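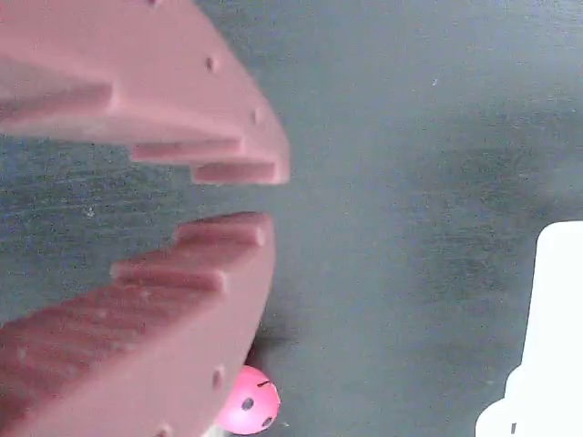 Pink gripper fingers over a dark work surface.

Section 4: Fitting the Ramwood electric insert into an existing opening

Read this section through before you start. Two people are needed to lift the insert. If your opening still has a gas supply pipe in it, stop and have the pipe capped by a registered engineer first.

4.1 Before you begin

1. Have the chimney swept and the opening brushed out. Loose soot will be drawn into the fan.
2. Measure the opening at the front and again at the back. Older openings often narrow towards the back, and the smaller figure is the one that matters.
3. Check that the hearth is level from side to side. Use the packing strips supplied if it is not.
4. Find the socket you will use. It must be within reach of the supply cable. Do not use an extension lead or a multi-way adaptor.

Note: The Ramwood insert needs a gap of 4 cm above the top panel. The Koltden surround already allows for this.

4.2 Placing the insert

1. Take off the transit screws on the rear panel and keep them in case the unit has to be moved later.
2. Feed the supply cable through the opening, on the side nearest the socket.
3. Lift the insert by its base. Do not lift it by the glass or by the trim.
4. Slide it back until the trim sits flat against the wall or surround.

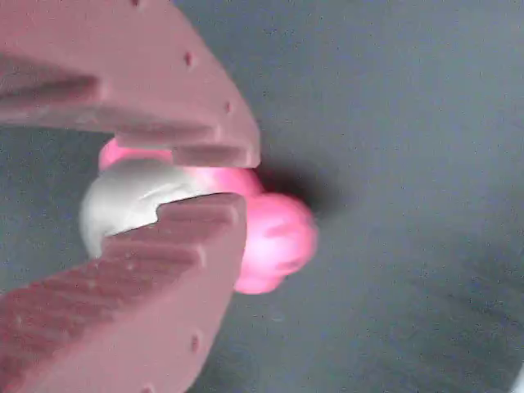 5. Fix the brackets to the hearth using the masonry plugs in bag B. For a stone hearth, use a suitable masonry bit and drill slowly.
6. Check that the cable is not trapped under the base before you tighten the brackets.

Caution: Do not seal the gap around the trim with mastic or foam. The heater draws its air through this gap, and the cut-out will trip if it is blocked.

4.3 Laying the fuel bed

The log set is packed separately from the insert. Open the glass front by pressing both lower corners and lowering it towards you. Spread the loose embers over the tray first, then rest the two large logs at the back with their flat sides down.
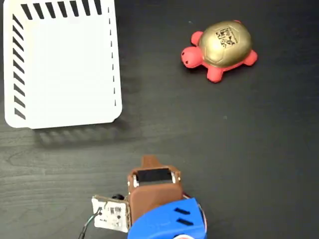
The smaller logs go across the front and can be arranged as you like, so long as none of them touches the glass. Do not add real coal, bark or pine cones to the tray. Embers from the older Korletey range may be used, but they are a little darker and the flame effect will look dimmer through them.

4.4 First use

1. Plug in and switch on at the rocker switch behind the lower trim.
2. Run the flame effect alone for a few minutes and check that it is even across the width.
3. Turn the heat to setting 2 and leave it on for almost an hour with a window open. A slight smell is normal the first time and will clear.
4. Set the room temperature on the handset. The display reads in Fahrenheit when it leaves the factory (it will show 72). Hold the mode button to change to Celsius.

Caution: Keep curtains, bedding and furniture at least 100 cm from the front of the heater. Never cover the outlet grille.
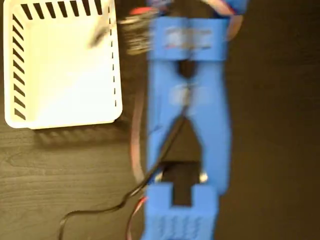
Blue gripper moving over a dark wood-grain table.

4.5 If the heater does not come on

Check the fuse in the plug, then the rocker switch, then the battery in the handset. If the flame effect works but there is no heat, the cut-out has probably tripped. Unplug the unit, let it cool fully, clear any dust from the grille and try again. If it trips a second time, leave it unplugged and contact the Clanora service desk, open until noon on Saturday. Have the serial number ready. It is on the plate inside the lower trim, to the left of the switch.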